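# Bite: grasp planning for small, shiny and see-through things

Most grasping software is happiest with a coffee mug. Bite is the planner we wrote at Kanville for the jobs that come after the mug: the fine chain in a clear drawer, the ring lying flat on a white bench, the scissors up against a plastic box. It's in its third release now, and we're rather fond of it. 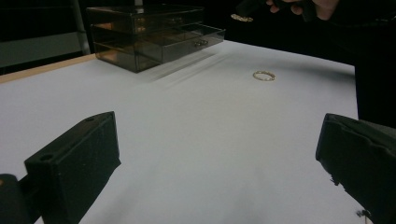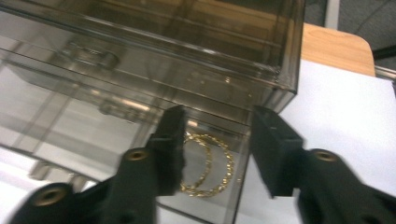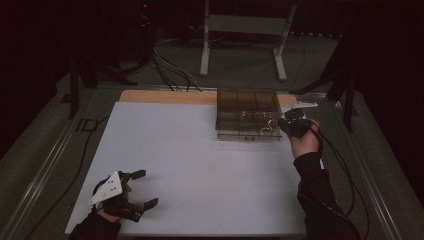
*Jewellery and scissors with smoky acrylic organizers on a white work surface. First and second: views from the hand-held grippers. Third: the head view, with both grippers in use.*

## What Bite does

Bite takes the close-up view from each gripper together with a wider view from the head, and works out where the fingers ought to go. You give it your recorded demonstrations, it learns a set of candidate grasps, and at run time it ranks them and hands the best one to your controller along with a finger opening and an approach direction. If the top choice scores poorly it can ask for a second look from a slightly different angle before committing (you set how fussy it should be, and our advice is to start fussy and relax later).

We spent a good long while on clear plastic. Tinted acrylic lets the bench show through, throws amber reflections about and turns every overlapping panel into a set of dark lines, any one of which a depth map may mistake for a wall. Bite keeps a separate estimate of "surface I can see through" and "surface I will bump into", and plans against the second one. Thin jewellery gets its own treatment as well: a chain is handled as a loose curve with several good places to pinch, and a ring lying flat is approached from the rim.

## In the box, so to speak

- **Bite Planner**, the core library, with Python and C++ interfaces
- **Bite Review**, a desktop viewer that lines up 3 camera streams on one timeline, so you can scrub through a demonstration and mark the moment of contact
- **Fludura**, our time-sync and calibration tool, also sold separately
- The Butorine starter set: 1,000 labelled grasps on household odds and ends, licensed for commercial use

Fludura deserves a word of its own. Two-handed recordings drift, and a lag between the left and right hands will quietly spoil everything you train on them. Run it before each session, and again if somebody bumps a stand. It writes a plain text report, which you can keep beside the recordings and thank yourself for in November.

## Requirements

| | |
|---|---|
| Operating system | Linux, 64-bit |
| Cameras | One per gripper, plus one head view |
| Grippers | Parallel two-finger, 1 or 2 per station |
| Planner updates | Up to 30 per second with a supported graphics card |
| Controller link | ROS 2 or our own socket protocol |

Suction cups and multi-finger hands aren't supported in this release. We're asked for both quite often and would love to get there, but we'd sooner do pinching properly first.

## Licensing and support

Bite is licensed per station, with a lower rate for universities and colleges. Every licence includes updates for the current major version and email support from the people who write the code. We also hold an open video call on Wednesday afternoons, and you're very welcome to drop in with a recording that's giving you grief, whether or not you've bought anything yet.

To ask for a trial licence, write to the Kanville sales desk with the model of your gripper and a short note on what you're trying to pick up. Odd requests are a pleasure!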